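4.2 Caring for a sealed stone tabletop

1. Dust the top with a dry cloth.
2. Mix 5 ml of mild dish soap into a bowl of warm water.
3. Wipe from one end to the other, then rinse with a clean damp cloth.
4. Dry right away. Water left standing can dull the seal.

Caution: Do not use vinegar, lemon juice or scouring powder.

Note: New sealer needs 40 hours to cure. Keep cups and plants off the top until then.

5. Renew the sealer every September. Apply two thin coats with the Meden pad, working in the direction of the veins. Part numbers for pads and sealer are in section 7.
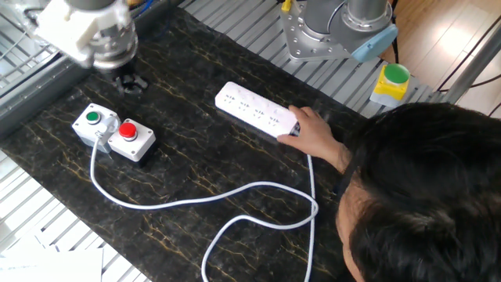
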